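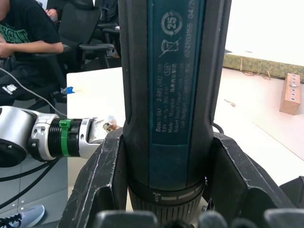
Zarmeena Paracha has spent most of the past year choosing a parallel gripper for two-arm assembly work at Jemau, a small engineering firm that builds test cells for other people's factories. Her shortlist came down to two: the Gruline, with wide angular plastic fingers, and the Qureshi, which is narrower and metal throughout. The test object she returns to most often is a cordless screwdriver, a Bosch GO, held upright between two black fingers with the ribbed grip on one side and the label panel facing the wrist camera. "It's a long cylinder and the surface isn't the same all the way round," she says. "One edge is rubberised. A gripper that looks fine on a smooth tube can behave quite differently on that."

The fingers had picked up pale scratches, and I asked whether wear had come into the comparison. She said it had, but less than she expected. Marks on the flat outer surfaces made no measurable difference to holding force. What mattered was the state of the contact faces, which she inspects every 1,000 cycles and replaces at 3,000, whatever they look like.

"We tried replacing on condition," she said. "Two people looking at the same pad gave two answers. A fixed number is cruder and I trust it more."

The holding test is simple. The tool is gripped at mid-length, raised, and turned through a set of wrist angles while a load cell pulls on the lower end. The Gruline let the tool rotate at 61 newtons. The Qureshi did so earlier, and with more spread between runs. Paracha puts the difference down to the width of the fingers.

"The Qureshi is the better made of the two. The guide rail is stiffer and there is almost no play. But it touches a cylinder along a thin strip, and once the tool starts to turn there is nothing to stop it."

Shazia Janjua, who wrote the control software, disagrees in part. Her view is that the narrow fingers were tested at a force setting that suited the wide ones, and that the second round should have been run with each gripper tuned separately. Paracha accepts the point. The retest is planned for November.

Janjua's own work has been on the controller. The cell uses a Platungate unit which handles both arms from one clock. Before that, each arm had its own controller and the two were kept in step over the network.

"With separate controllers we had a delay that moved about," Janjua said. "Average was fine. The worst case was 30 milliseconds, and the worst case is what you design for if one arm is holding and the other is bringing something to it."

She would not call the Platungate easy to use. Its error messages are numeric, the manual lists only part of them, and a fault on either arm stops both. She has come to prefer that last behaviour, although it cost her a good deal of time at the start.

On cameras, the two engineers are of one mind. A wrist camera sees the fingers and whatever is between them at close range, and very little of what lies directly behind the object. With a tall part in the grip, the middle of the view is lost. They considered moving the camera outwards on a bracket and rejected it, as the bracket fouled the other arm in several poses. A second fixed camera above the table was the cheaper answer.

"You need the wrist view for the grasp," Paracha said. "You can tell whether the part is straight in the fingers, and whether it has slipped since the last step. I wouldn't use it to plan the other arm's path."

I asked about lighting. Glossy labels gave trouble at certain wrist angles, and matt parts gave none. Janjua now fixes the exposure before each run, having found that automatic exposure changed whenever a white table filled more of the view. Runs recorded before that change have been left out of the results.

Cable routing took longer than either of them had allowed. The Qureshi brings its cable out at the side, where it limits wrist rotation in one direction. The Gruline's leaves at the back. Paracha lists this among her main reasons for preferring it, above price.

Her present recommendation is the Gruline for cylindrical hand tools and the Qureshi for flat parts and anything that needs to be placed accurately. Fitting one of each to the same cell is possible, but the finger mounts are not interchangeable and spares have to be held for both. Jemau has ordered a second set of Gruline contact pads in a softer rubber, and those will go through the same holding test when they arrive.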